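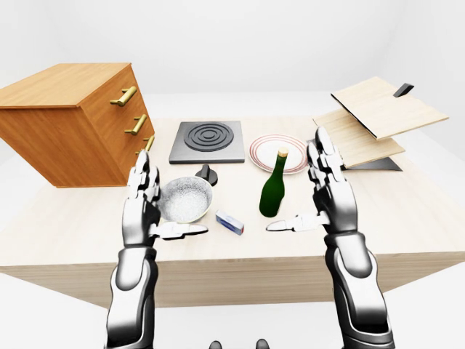

Last updated: Wednesday, September 14, 2022

Ticket: Kultonberg exercise, radio log out of step
Status: open

Hi all, I've been chasing this since breakfast. The brigade log at Honunthorpe runs 14 minutes behind the range clock, so our artillery seems to fire before anyone orders it!

Restarted the log server — no change. Swapped the time feed over to the Ruvwood mast and the gap fell to five minutes. Zarmeena Usmani is checking the signals truck next. Please don't edit any entries until she's back to me.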